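Home | About us | Services | Training | Guidance notes | Contact

About Randex

November 2021
By Mounir El Khatib, Technical Lead

Randex writes and checks working rules for robots that handle objects near people. We do not build robots and we do not sell them. Our customers are laboratories, small manufacturers and colleges that have a machine with one or two arms, a room to run it in, and a need to show that the work is done in a safe and repeatable way.

The company was set up to deal with a gap between two kinds of paper. On one side are the published safety standards for industrial machines, which are thorough and assume a fixed cell, a fence and a known part. On the other side are the notes that operators keep for themselves, which are often good but rarely agree with each other. Our documents sit between the two. They are short, they refer to the standard where a standard applies, and they say plainly who does what.

What we do

Our work falls under three headings: site rules, task sheets and record checks.

Site rules cover the room. They set the reach limit of the machine, the place where the operator stands, the position of the stop button and the route of every cable. A site file is reviewed whenever the machine is moved, whenever a tool is changed, and in any case every 6 months. The reviewer signs for each item separately. A single signature at the foot of the page is not accepted.

Task sheets cover the job. A sheet names the objects, the starting layout, the permitted speed and the conditions under which the operator must stop. We write most sheets on site with the people who will use them, and we ask that a second operator run the sheet from paper alone before it is released. If that person has to ask a question, the sheet goes back for correction.

Record checks cover what is left afterwards. We read a sample of session records against the task sheet and report the differences. The report gives the clause, the entry and the difference. It does not give a score.

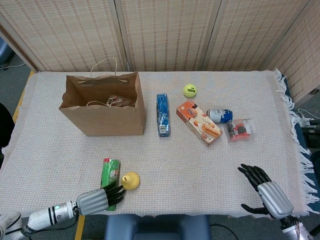 Object handling on a table top is the most common task we are asked to write for, and our rules for it are contained in a guide known as Tamar. Tamar requires that each object be listed by shape, stiffness and type of surface before the first run, and that a layout should mix these properties unless the sheet says otherwise. A cylinder lying on its side, such as the green chip canister touched by the left hand, is entered as a rolling object, as are the small can and the tennis ball. The crumpled paper bag is entered as deformable, with its twisted handles listed separately as a snag point. A cloth with a fringe is treated in the same way along the fringed edge. When only one arm is working, the sheet must state where the other hand is to be held and whether it may rest on the surface.

Tamar has four parts:

1. Preparation of the surface and its surroundings
2. Object list and starting layout
3. Conduct of the run
4. Stopping, resetting and recording

Part 1 causes the most discussion with new customers. It asks for the surface covering to be recorded, including its colour and whether it is fixed down. A cloth that shifts under a hand changes the layout of everything standing on it, and a later reader cannot tell this from the object list. Part 1 also asks for chairs, screens and other furniture within reach of the arms to be marked on the plan. Items outside reach need not be marked, but power leads and network leads on the floor must be, wherever they run.

Part 3 sets out the stop conditions. The operator stops the run if an object leaves the surface, if a hand closes on anything not named in the sheet, if a cable is pulled tight, or if any person enters the marked area. A run that has been stopped is recorded as stopped. It may be repeated, but it may not be deleted or joined to another run. This rule was tightened in October after customers asked us to make the wording clearer, and the older wording should no longer be used.

Part 4 is the shortest. Objects are returned to the starting layout by hand, with the arms held in the stopped state, and damaged packaging is replaced or noted. Split packets, dented cans and opened boxes are different objects for the purposes of the list.

How we work with customers

A first visit takes one day. We look at the room, read whatever rules are already in use and watch the normal work without comment. A written finding follows. If the existing rules are sound we say so and leave them alone; several customers have kept their own documents and use us for record checks only.

Customers who want a full set of documents receive the site file first, then the task sheets. We do not write task sheets for a room that has no site file. Operators attend a training session limited to 6 people, held at the machine they will use. The written paper has 30 items, all drawn from the customer's own documents.

We have checked almost 600 task sheets to date. The most frequent fault is a missing stop condition. The next is an object name that could apply to two things on the same table, such as "box" or "packet".

Related documents

Grolex is our numbering scheme for object lists. It can be used with Tamar or separately. Dobos is the blank site file, supplied as a form with guidance on the facing pages. Both are issued to customers with their first set of documents and are updated free of charge while a review agreement is in force.

Corrections to any of our documents are welcome from operators as well as managers. Please quote the document name, the part and the paragraph. Corrections that affect safety are sent out to all holders as a separate sheet and are included in the next full issue.

Contact Randex | Terms of use | © Randex 2021. All rights reserved. | Back to top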